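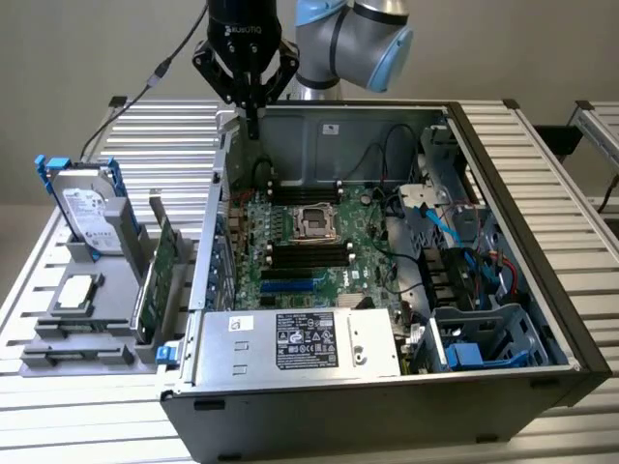 Dell tower on its side, panel off

Wukari Games Weekend: hall and equipment safety checklist

Venue: Kandau Hall, main room and side room
Inspection: March, before doors open
Floor area in use: 471 square metres
Maximum in the building, players and staff together: up to 85

Results are marked OK, FIX (to be put right before doors) or WATCH (check again during the day). Comments follow each item.

1. Ways in and out

1.1 Main doors open fully and stay open on the hooks. OK

1.2 Fire exit by the stage clear on both sides. FIX
Comment: Two flight cases from the Clenov stand were left inside the exit. Asked for them to go under the stage. Outside path is clear, bins have been moved back to the wall.

1.3 Fire exit signs lit. OK
Comment: The sign over the kitchen door is dimmer than the others but can be read from the far end with the hall lights down. Hall office told.

1.4 Gangways between rows wide enough for a wheelchair. FIX
Comment: Row C is too close to row D once the chairs are pulled out. Move row C towards the windows. The fighting game stations draw people standing behind the players, so measure with that in mind.

2. Power

2.1 Each row on its own circuit. OK
Comment: Rows A and B are on the stage supply. Highest load measured with all of row A switched on and in a match was 2,413 watts. Row B was lower. Kettle stays in the kitchen.

2.2 No extension lead plugged into another. FIX
Comment: One found at the retro table, feeding the older televisions. Replace with the long orange lead from the store.

2.3 Test labels in date on leads and adaptors. OK
Comment: Bensaid hire stock all labelled. One console adaptor had no label and has been taken out of use.

2.4 Cables on the floor covered or taped. WATCH
Comment: Rubber covers down across the main gangway. Tape on the side room carpet does not hold well and will need pressing down again after lunch.

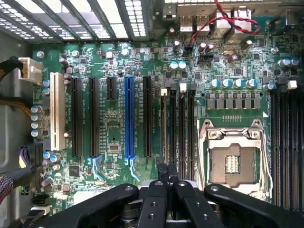 3. Player stations

3.1 Tables steady, legs locked. OK
Comment: The end table in row D rocks on the uneven boards. Folded card under one leg for now, and no desktop machine to go on it.

3.2 Monitors set back from the table edge. OK

3.3 Chairs sound. FIX
Comment: One gaming chair does not hold its height. Put in the store with a note on it. Use a hall chair in its place.

3.4 Headsets and controllers wiped down between players. WATCH
Comment: Wipes are at the end of each row. They ran out mid-afternoon last year, so the spare tubs are behind the sign-in desk.

3.5 Vents on PCs and consoles not blocked. FIX
Comment: Coats on top of two consoles in row B. Coat rail needs to be nearer the door.

3.6 Machines shut down and unplugged at the wall before any panel comes off. OK
Comment: Applies to visitors' own machines too. The repair table is staff side only, no drinks on it. 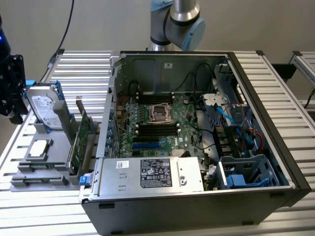
Open tower with the power supply at the front

4. Virtual reality area (side room)

4.1 Play space taped out, with a clear strip all round. OK

4.2 Steward with the player at all times. OK
Comment: Stewards change over every 2 hours. Please wait for the next person to arrive before leaving.

4.3 Wrist straps fitted and used. FIX
Comment: The left strap on the second set is frayed. Not to be handed out until changed.

4.4 Flashing image warning on show. FIX
Comment: It is up in the side room but missing from the sign-in desk. The rhythm game on the big screen needs one as well.

5. First aid and noise

5.1 First aid box full and easy to find. OK
Comment: Plasters topped up. Box is on the kitchen hatch.

5.2 Stage speakers at the agreed level. WATCH
Comment: Fine during set-up. Check again when the commentary starts for the final, and turn down if stewards at the doors cannot hear their radios.

Still to do before doors: 1.2, 1.4, 2.2, 3.3, 3.5, 4.3, 4.4. Initial each one on the paper copy at the sign-in desk when done.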